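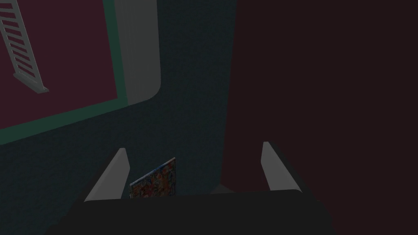 Gripper with its fingers apart, computer render

Print this page | E-mail this page

SAMWOOD LOCAL HISTORY GROUP
Notes of the July meeting, upstairs at Antunes, 7.30 pm

There: Graça Henriques (chairing), Tiago Mendes, Kimie Hattori, Zyanya Meléndez and me, Ghislain Hawthorne, writing it all down. Sorry if I've missed anything, I was also in charge of the teapot!

1. Last time's notes
Agreed, apart from my spelling of Pinfold Lane (one l, apparently, and I've been getting it wrong for years). Corrected.

2. The 1677 map
Kimie has been back to the record office and has now got a proper copy, big enough to read the field names. We had it out on the table for far longer than we should have. Long Croft is where we thought it was, but Gander Piece is on the other side of the brook, so the page about it in our walks leaflet is wrong. Tiago still thinks the brook has moved and the field hasn't. Kimie doesn't. We left it there, as it was getting on for half past eight. Kimie will ask whether we're allowed to print the map in the booklet and what they'd charge.

3. The booklet
Zyanya has typed up all the memories people sent in - 62 pages, and that's before any pictures! I'd love to keep the lot but Graça thinks it'll have to lose a third. The school dinners chapter made us all laugh and is staying. The bit on bus timetables is going, with apologies to whoever wrote it (me). Zyanya to send round a shorter version before we meet again, and could everybody please put their changes in the margin and not straight into the text.

Tiago has a price from Ferum for the printing and thinks it's on the high side. He'll try Arus as well.

4. Money
We have £177 in the account after paying for the hall. Two people still owe for the coach trip and they know who they are.

5. The open afternoon
A lovely turnout, 47 in the visitors' book, and several who came in and didn't sign. The old shop ledgers were the big draw. Graça would like them under glass another time, after somebody put a cup of squash down next to one. A lady from Mill End has offered us her grandfather's letters to copy, and I'm going over to collect them.

6. Anything else
Kimie asked if we could start at 7 in the winter. Yes, from October. Tiago has lost a green umbrella.

Finished at 9.20 pm. Next meeting same place, and Zyanya is doing the biscuits.

Ghislain Hawthorne

Print this page | E-mail this page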